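Ticket 1717: Label printer at Drornham skips every second label
Status: Resolved
Opened by: Prasanna Gamage
Product: Plunent desktop label printer, Gazi label software

Prasanna Gamage wrote:

Hi all! First off, I love this printer. We run a seed library in Drornham and we've put 2,000 labels through it since July with hardly a hiccup, so please read this as a message from a fan.

The trouble started when we opened a new box of labels. It now prints one, feeds a blank, prints one, feeds a blank. The print itself is crisp and dark and sits slightly low on the label, maybe the height of a lowercase letter. No error light. The Gazi software says the job finished fine every time.

What I've tried so far:
Turned it off, waited a minute, turned it back on
Reinstalled the driver
Swapped the USB cable
Printed from my laptop and from the old desktop (same result on both)

I have 618 packets waiting for the fall swap and I'm itching to get going. Any ideas very welcome!

Support replied:

Hi Prasanna, what a great project! Thanks for listing what you tried, it saves us both a lot of back and forth.

A skipped label with a clean print nearly always means the printer is losing track of the gap between labels. Could you tell us two things? Are the new labels the same make as the old ones, and what does the Gap setting say under Media in Gazi? Please also hold the Feed button until the light blinks twice, then let go. It should push out a few labels and stop right at a tear line.

Prasanna Gamage wrote:

Ooh, good question. The new ones are Gamico, the old ones were the pack that came with the printer. Same width, same height on the box, so I assumed they were the same thing.

Gap is set to 3 mm. I put a ruler on the Gamico roll and the gap is closer to 2. I never would have thought to measure that!

Did the Feed button trick. It pushed out four labels and stopped halfway down the fifth. Tried again, same spot.

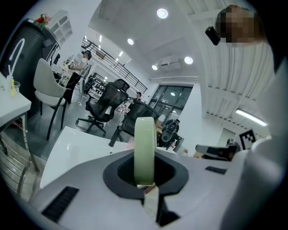

I also opened the lid and had a good look at the feed path. There was a little curl of label backing near the roller, which I pulled out with tweezers. I got very excited, printed ten, and got ten blanks in between. So it wasn't that, but I'm glad it's gone.

Support replied:

Great detective work on the gap. Two steps from here, in this order.

1. In Gazi, open Media, change Gap to 2 mm, and click Save to Printer. The plain Save button only changes it on your computer, and the printer keeps the old number.

2. Look for the small sensor under the feed path, left of center. Wipe it with a dry cotton swab. Label glue builds up there and it can stop the printer from seeing a narrow gap.

Then hold Feed for two blinks again and tell us where it stops.

Prasanna Gamage wrote:

Save to Printer! I had been clicking plain Save this whole time. I changed it to 2, wiped the sensor (the swab came away gray and sticky, yikes), and held Feed. It stopped dead on the tear line. Did it three more times for the joy of it.

Then I ran 70 labels of the scarlet runner beans and every single one came out. No blanks! The text is sitting in the middle again too, so the low print must have been part of the same problem.

One small request: could the Save to Printer button be bigger, or a different color? I really do think others will miss it.

Support replied:

Wonderful news! I've passed the button idea to the Gazi folks with your wording. If you go back to the original labels, remember to set Gap to 3 mm again. Closing this one, but reply any time within two weeks and it will reopen.

Prasanna Gamage wrote:

Will do, I've written both numbers inside the lid. Thank you so much. Tomatoes are next!

Ticket closed Fri 19 October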